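Teaching the Two Arms to Set a Table

In our robot club we start every new member with the table task. You will drive both arms by hand, record each try, and later train the program on it. For the first lesson, use only one object.

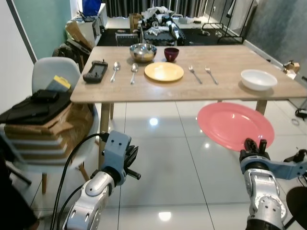
Before you record, choose a grip and keep it the same in all tries. For plates we grip by the edge, as with the pink one, and keep the tilt small when we come near the table. Forks and spoons come in lesson 2.

Save every try, also the bad ones, and write the reason in the log. Our first set in October had 300 tries. Taha Lahlou deleted the failures and we had to repeat a week.

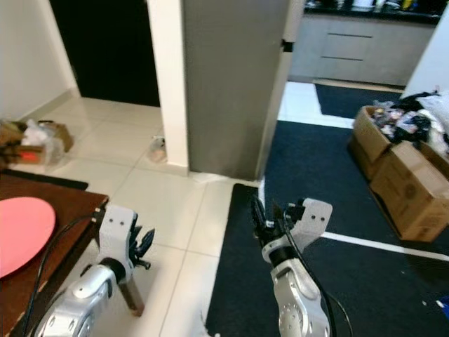
Both arms with the grippers pointing up

Next, go to the utensils. Move slowly and close the gripper only when the fingers stop shaking.

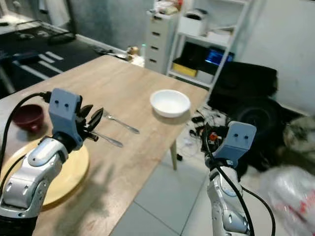
Hinanar Student Robotics Club | Arms Team

Questions about the log go to Qistina Tambunan.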